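Checking a wrapped gripper before home recording
Written by Brisa Barrera for the Fullar operators' pages, 9 March 2019

These steps are for operators who work with the arm in ordinary rooms, with drawers, beds and loose things near the floor. Please do them in the same order every time. The whole check takes me roughly 20 minutes.

1. Stop the arm and wait until it is fully still. Keep your hand away from the fingers until the controller shows the stop.

2. Look at the wrapping on both fingers. Small wrinkles are allowed. A loose end is not allowed, and you must fix it before you continue.

3. Look at the cable from its connector to the place where it leaves the wrist. It must have enough slack for the full turn, but it must not reach the handle of a drawer.

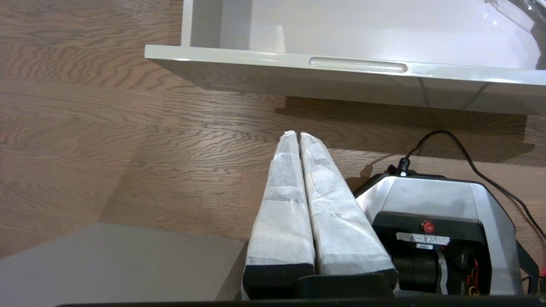 Wrapped fingers and motor cable, with a drawer open.

4. Read the label on the motor housing and write it in the Clikar log. If you cannot read one of the characters, write a question mark in its place. Do not guess.

5. Clear a path on the floor. Cables on the floor should lie flat and outside the path of the arm. Blankets and sheets need the same attention, for a hanging edge can be caught very easily.

6. Run the slow program Grisum one time with the fingers closed, and one time with the fingers open. Keep one hand at the stop button during both runs. 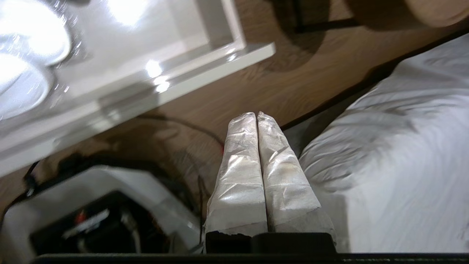

Can I change the wrapping in the middle of a session?
You can, but close the session in the log first and open a new one after. The new wrapping changes the grip, so the check must start again from step 1.

7. Sign the log. Form 419 is still accepted until July, after that only form 196.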